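## Gripper Care at the Pivine Home Handling Unit

Published by the Nurker Equipment Office, Feb 22, 2024

The hand-held gripper used for garment work is inspected after every 100 grasps. Matěj Machala is responsible for the linkages and pivot screws, and Lowri Howells for the blue finger pads.
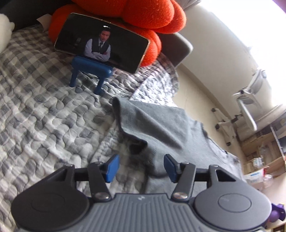
Fingers open, with a gray garment on the quilt.
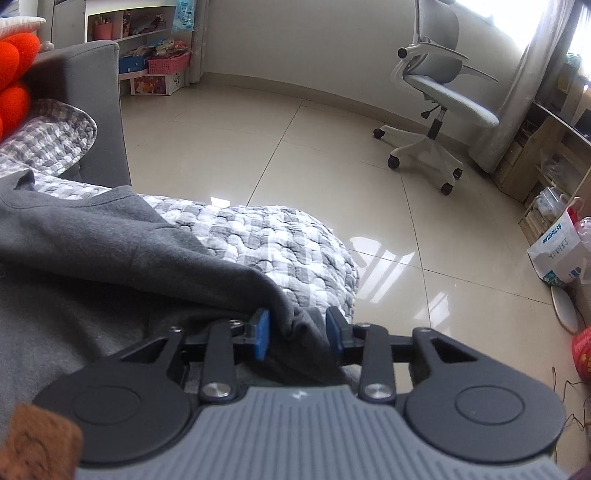 Folded dark gray fabric between the two pads.

Pads are wiped with a lint-free cloth and replaced as a pair - never singly. Pivot screws are checked by hand for play, and any screw that turns freely is reported to Romana Halás before the tool is used again. Replacement pads are ordered from Drostik in packs of 20. Entries in the service log should give the grasp count and the initials of the inspector. The next full service is scheduled for June.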